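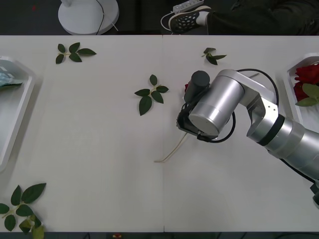
Figure 6.1. A single arm at the rose table, with the gripper above a stem.

Chapter 6
Planning When the Parts Overlap

In Chapter 4 every object had a known shape and was lying alone. The planner received one pose and returned one path. Artificial flowers do not allow this. A leaf sprig has no clear front side, and a thin stem gives the depth image very few points.

Jovita Salinas met this problem when she wrote the Sallov planner. Her first version rejected 175 of 352 grasp candidates, most of them because the gripper model touched a neighboring leaf. Such contact is usually harmless, but the collision checker did not know it.

In this chapter we give the checker a cost for soft contact. We begin with the segmentation mask and then build the cost map in Section 6.2.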